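Tema 3. La madera se mueve (y no pide permiso)

Apuntes de Tecnología de los Materiales, segundo bloque

Quedamos el último día en la higroscopicidad. Recordatorio para quien estuviera mirando el móvil: la madera cortada sigue intercambiando agua con el aire hasta alcanzar su humedad de equilibrio. En un interior con calefacción, en enero, ese equilibrio baja bastante y los muebles de la abuela crujen de noche.

El movimiento es anisótropo. A lo largo de la fibra, despreciable. En sentido radial, apreciable. En sentido tangencial, más o menos el doble que en radial, y de ahí salen casi todas las desgracias que veremos en el tema 11.

Encolar varias piezas estrechas reparte las tensiones, pero el tablero sigue creciendo a lo ancho. La cola no deroga la física. 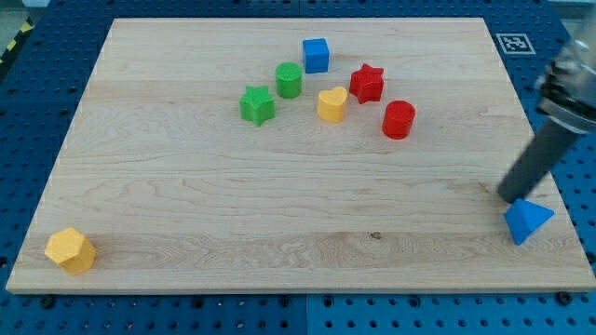 Fig. 2. Tablero de madera clara con juntas entre piezas y veta a la vista.

Caso Kostby: una mesa maciza atornillada sin holgura a un bastidor de acero. Se rajó el primer invierno. El fabricante culpó al cliente, el cliente a la calefacción, y el tornillo no declaró.

Soluciones habituales: taladros rasgados, botones de madera, colas de milano deslizantes. La silicona no figura en la lista, por mucho que aparezca en los exámenes.

Para el próximo día: leer el capítulo 12 del Pritchard y traer hechos los ejercicios 2 y 3. Con unidades.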